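The Last Shelf

Corinne Tillman had the keys to the stockroom until six, and after that they belonged to Kikstead.

She had been told this by letter, dated 22 December 2022, and again by telephone, by a man who read the same letter out to her. The lease was finished. Anything left on the shelves would be treated as abandoned. She had written the hour on the back of her hand in biro and it had already started to smudge.

Poul Frandsen was there before her, sitting on the step with his coat buttoned up to the chin.

"You said two o'clock," he said.

"I said after lunch."

"I've had lunch."

They went in. Her mother had painted the shelves yellow the year the business opened, out of a tin meant for somebody's boat, and they still looked as if they had been done that morning. Most of the stock had gone to Dultano in September, sold by weight. What was left was the sort of thing Dultano had picked up, turned over and put back. 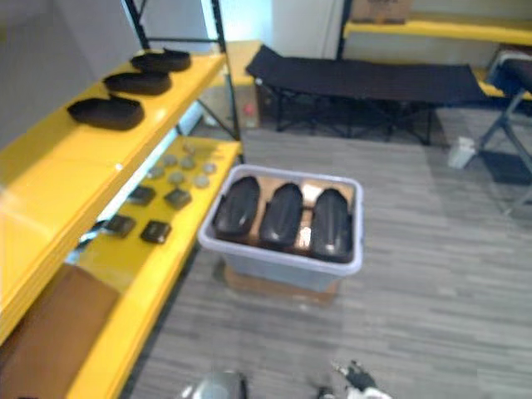
Poul took his coat off and looked for a hook, then remembered the hooks had been sold as well. He folded it and put it on the windowsill.

"What are we keeping?" he said.

"The black ones. The long ones, and the ones like slippers."

"And the little grey rounds?"

"I don't know what they are."

"Your mother knew."

"She isn't here to ask, is she?"

He said nothing to that. He had worked for her mother for most of his life and had never known what half of it was for either. Orders came in with a number on them, and you found the number. Part 146 went to a woman called Þórarinsdóttir, who paid on the day and never complained. Part 363 went to Nomevska and usually came back.

"Do you remember the 300s?" Poul said.

"No."

"You were small. We sent the whole lot out in the wrong boxes. She made me telephone every one of them and say it was my fault."

"Was it?"

"It was hers."

Corinne laughed, which she had not expected to do that day. She crouched and ran her thumb along the lip of the bottom shelf. There was a drip in the paint near the end, hard as a bead. As a child she had picked at it whenever she was told to sit still and wait, and it had never come off.

"I could take the shelves," she said.

"Where would you put them?"

She thought about her flat, the narrow hall, the bicycle that already had to be lifted over the radiator.

"I couldn't," she said.

"Well, then."

They worked without talking much after that. Poul liked things to go in facing the same way and Corinne let him have it — she had learned that as a child too. Now and then he held something up and she said yes or no. Outside a van stopped, waited with its engine running, and drove on. 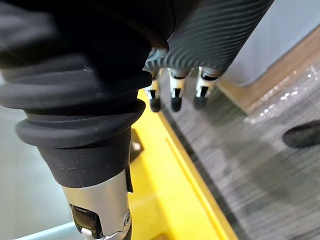
The hand at the yellow edge, its fingers pointing down.

At twenty to six Poul put his coat back on and did up all the buttons.

"I've got one of the grey ones in my pocket," he said. "I thought I'd better say."

"Keep it."

"What would I do with it?"

"I don't know, Poul. What did anyone do with it?"

He considered this and left it where it was. She switched off the light by the door, and they went down the step to wait for the man from Kikstead.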